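Chapter 7
When the Work Changes Hands

In this chapter
What gets automated first, and what gets left
Tasks versus jobs
Who learns the new system, and on whose time
Case: the returns floor at Clurkavard, Gurnport
Key terms: task bundle, exception work, handover, pace setting, deskilling

Start with a returns floor. Clurkavard runs one in Gurnport, a long building by the rail yard. Small electronics come back from customers, somebody opens the parcel, looks, decides. Resell, repair, strip for parts, scrap. On a normal shift 2,000 parcels. In December, 3,000 and people sleeping badly.

Before the change, one person did the whole parcel. Open, look, test, decide, label. Houda Nasr had done it for years and could tell a dead battery by the weight of the box, or said she could, and the people next to her beleived it. She also trained the new starters. That was never in her job description. Keep that in mind, it comes back in 7.3.

Then the company brought in Julleo, a sorting system. Conveyor, scanners, picking arms. The arms took the parcels that looked alike. Everything else went to people, and "everything else" turned out to be a bigger word than the plan had allowed for. Odd shapes. Things packed inside other things. Wrong item in the right box.
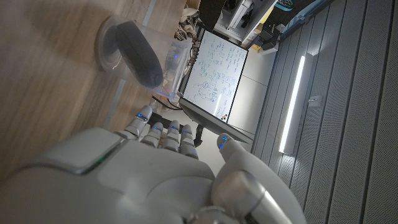 Tasks are what machines take over, jobs are what people have. Mixing the two up is the most common mistake in this subject, and managers make it as often as students do. A job is a bundle of tasks: some dull, some skilled, some so small they have no name. Take picking an item up. For most of us not even a task, just something the hand does on the way to the real work. For an engineer it's the real work. Four fingers and a thumb, each with joints that have to bend by the right amount, and a smooth oval thing in a clear plastic cup is already a problem worth a whiteboard full of writing. So when a vendor says "it handles picking," ask picking of what, out of what, how often. Rachid Hajji, shift lead at Gurnport, wished he had asked. His crew spent the first weeks clearing jams by hand.

What was left for people is called exception work. The hard ones, one after another, no easy ones in between to rest on. Sanaa Farouk put it this way in her interview: "Before, I had maybe one bad parcel in ten. Now they're all bad parcels." Her pay grade stayed the same. Was the job more skilled or less? Both, depending which part you look at. Less variety of task, more judgment per item. The old deskilling argument (see 7.4) doesn't quite fit and neither does the cheerful opposite one.

Pace changed too. On the old floor people set their own within limits, fast before lunch, slower after. Now the belt sets it. A worker can press hold, but hold is logged, and everyone knows it's logged. Pressing it is allowed. Few do.

And training. Of 131 people on the floor, the first round of classes took in the day shift only. Nights learned from a binder, and from Aicha Fawzy, who happened to stay late. Houda's old teaching role vanished, since new starters were put straight onto screens. Then the decisions started to drift, with repairable items going to scrap, around 300 in one bad stretch before somebody noticed. She was asked back to teach. This time with the hours paid, after the staff representative Chaimae Benmoussa pushed for it.

None of this makes Julleo a failure. Lifting injuries went down, and the December overtime was shorter. The staff we interviewed did not want the old floor back, mostly. They wanted to have been asked earlier.

The interviews were finished in September 2024. A second site, El-Sayed, is used for comparision in 7.5, where the same system went in with the night shift at the table from the start.

Before you read on

Pick a job you have done or watched closely. Write down every task in it, including the ones no one would put in an ad. Mark the ones a machine could take. Then look at what's left and ask if you'd want to do that all day. Keep the list, you'll need it again at the end of 7.2.

7.1 Tasks, jobs, and the bits in between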